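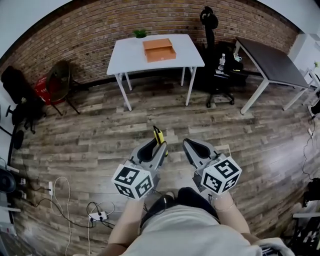
Subject: Re: [juntunen-residents] Plank flooring in the second-floor units

Replying to the list because two people wrote to me off-list with the same question.

> We're in one of the units on the second floor and want to replace the
> carpet in the living room. The room is 450 square feet. We were told
> there is a rule about hard floors over other units, but the handbook
> only says "approved underlayment." Does anyone know what is approved,
> and who you send the form to? Also, did you move out while it was
> being done?

The approved list is in the back of the 2nd edition of the handbook, the one with the green cover. The older edition on the Juntunen website does not have it. There are two products on it, Tratent and Lusedari. We used Tratent. It comes in rolls and you tape the seams. I can't compare it with the other one.

The form goes to the office downstairs, not to the management company. Ours went to the management company first and sat there for most of June. You need a floor plan with the room marked, the name of the installer, and the spec sheet for the underlayment. A hand-drawn plan was accepted. If your installer is not already on file, they also want proof of insurance.

On cost, we paid $726 for the underlayment and the trim pieces together. That was for a smaller room than yours. The planks were separate, and labor was separate again. Get the carpet removal in writing. Our first quote from Vulent left it out, and the revised one added $118 for hauling it away.

We did not move out. The furniture went into the bedroom and we ate in there. Cutting was done on the balcony, so the noise was mostly tapping. You have to give the unit below notice, and work can't start before 9 in the morning.

A few other things that came up:

- The bottom of the hall closet door had to be trimmed. Check yours before the installer comes, as ours charged for a second visit.
- The boxes have to sit in the room unopened for a while before they go down. Follow whatever is printed on the carton.
- Open several boxes at once and mix the planks. We didn't at first, and there is a patch by the window where the same knot repeats.
- Save the leftover planks. The color we picked has already been dropped from the store.

For cleaning we use a barely damp mop and nothing else. Chair legs need felt pads, and the stick-on kind come off. The nail-in ones have held.

The inspection afterward was short. They looked at the gap along the baseboards and asked for the receipt for the underlayment, so keep that where you can find it. The signed copy came back the following Monday.

I still have part of a roll of seam tape if you want it. Reply to me directly and I'll leave it at the front desk.

Unit 2F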